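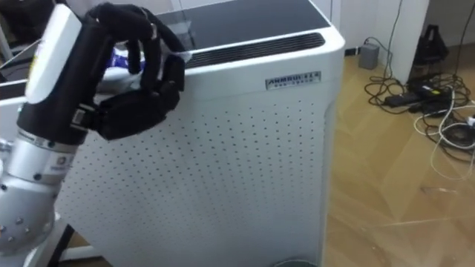 Does the Kadier dehumidifier need a room of its own?
Any closed room will do, whatever the Hutel brochure says about "dedicated drying zones".

4.2 Placing and first run

1. Stand the unit upright for 12 hours before plugging it in.
2. Clear the floor near the air inlet – bags and bins included. 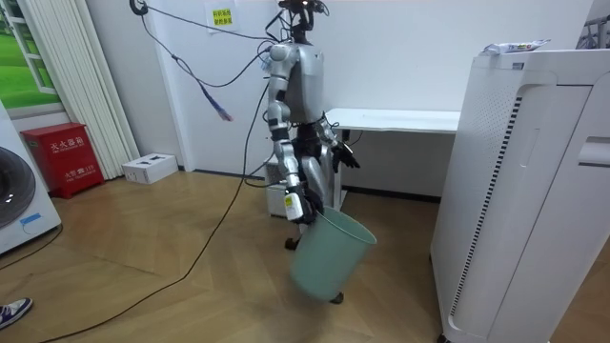 Fig. 6. Waste bin lifted off the floor.

3. Set the dial to 60. Lower settings sound impressive and mostly add to the bill.
4. Shut the door and windows. Check the tank the next morning.

Note: the "Smart Dry" button is supposed to learn your habits. We saw little sign of it in the Stendirgate flats. Use the dial.

Caution: do not use an extension lead. Ramalho sells one as "approved", but the warranty does not mention it.
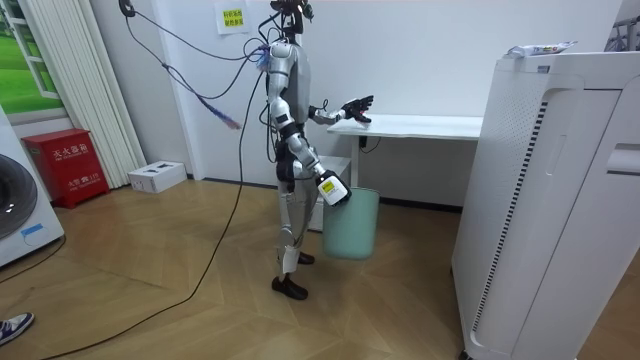 How often should the filter be washed?
Once a month is enough in most homes, and the filter light is only a timer, so look at the filter before you trust it.

5. Let the filter dry fully, then push it back until it clicks.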